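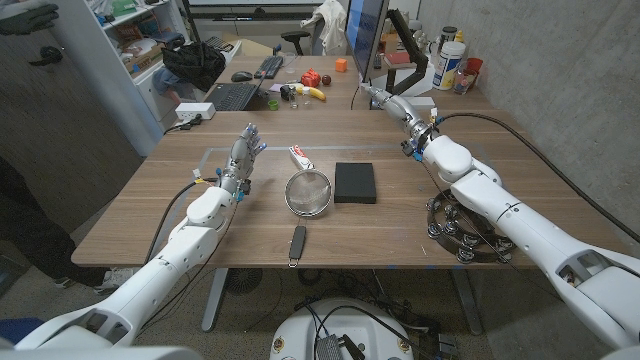 Toothpaste, a strainer and a tambourine on the work table at Faleck's Pastevcombe site.

Faleck's two-armed robot starts proper shifts in July, and I went over to Pastevcombe to find out what the people who pack there make of it. Quite a lot, as it happens!

If you don't know Faleck, they make up mixed boxes for charity shops, school fairs and the like, so no two orders look the same. That's why the job has stayed with human hands for so long. A conveyor is fine if you're sending out the same tin all day, but it's no use at all when a kitchen sieve comes along after a tube of toothpaste. The new machine, put together by Leiva over in Skudville, has two arms and proper fingers, and the plan is for it to take on the first sort – picking up each odd item and putting it with the right order.

The site gets through 3000 items on a busy day, and the first sort is the bit everyone moans about. You stand, you reach, you turn, you do it again (I had a go for a quarter of an hour and my shoulders knew all about it). From July, staff will spend no more than 2 hours of a shift on it. At the moment it's 4, and more before Christmas.
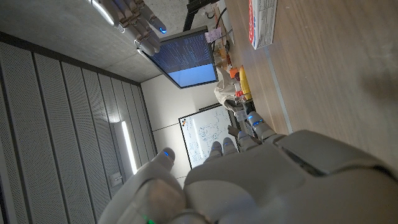

The hands near the table, with a monitor and whiteboard behind.

What do they do with the time instead? Mostly checking and repairs, plus a new job called table lead, where you set out the work for the robot and step in when it gets stuck. It pays 75 pence an hour more and there's training for it, which went down well with the people I spoke to over a cuppa. One packer told me she'd never touched a computer at work before this year and now she's the one the others come to with questions.

Not everyone's sold. Two of the longer-serving packers said they'd miss the chat, as the first sort is where everybody stands together, and I think they've got a point – the checking benches are spread right along the building. There's also the matter of new starters, who've always learned the stock by sorting it. Faleck says they'll still do their first few weeks by hand.

No jobs are going this year, and the firm has put that in writing. Staff have asked for the same promise for next year and are waiting for an answer, which they've been told will come before the July start.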